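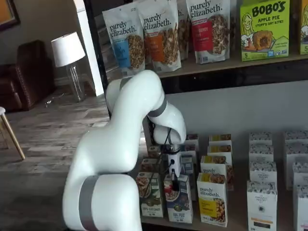
Tosley Food Co-op: Frequently Asked Questions

Membership

Do I have to be a member to shop here?
No. Anyone can shop at either of our 2 stores, Kedar Street and Olteo Road. Members pay shelf price. Non-members pay a small surcharge, which is added at the register.

How much does a membership cost?
A member share is $90. You can pay it all at once or in monthly payments. There is no annual fee after that.

Can I get my share money back if I move away?
Yes. Fill out the withdrawal form at the service desk and we will mail a check to the address you give us. Please allow one full billing cycle. Any unpaid balance on your account is taken out first.

Does one membership cover my whole household?
Yes, everyone living at the same address. Each adult can have a card, but a household has one vote at the annual meeting in May.

I lost my card. What do I do?
Tell the cashier your member number or the phone number on the account. Replacement cards are free.

Shopping

Can I bring my own containers for bulk items?
Yes. Weigh the empty container at the scale by the bulk bins and write the weight on a sticker before you fill it. Containers need to be clean and have a lid.

Can I order by the case?
Most packaged items can be ordered by the case, including cereal, canned goods, pasta and pet food. Members get a discount on full cases. Orders placed by closing time Monday come in with the next delivery. We can't split a case once it has been ordered.

You stopped carrying something I buy. Can you bring it back?
Fill out a product request slip. The buyer for that department reads all of them. If our distributor still has the item, we can usually special order it even when it no longer has a place on the shelf.

What is your return policy?
Bring the item and receipt back to the store where you bought it. Bulk foods and special orders can't be returned unless they are spoiled.

Do you accept SNAP and WIC?
SNAP is accepted at both stores. WIC is accepted at Kedar Street only.

Getting here

Where do I park at Olteo Road?
Use the lot behind the building. The entrance is off Chrysikopoulos Lane. Spaces in front of the pharmacy are not ours and cars left there may be towed.

Is there a bus?
Route 76 stops across from the Kedar Street store.

Page last updated 2019-03-16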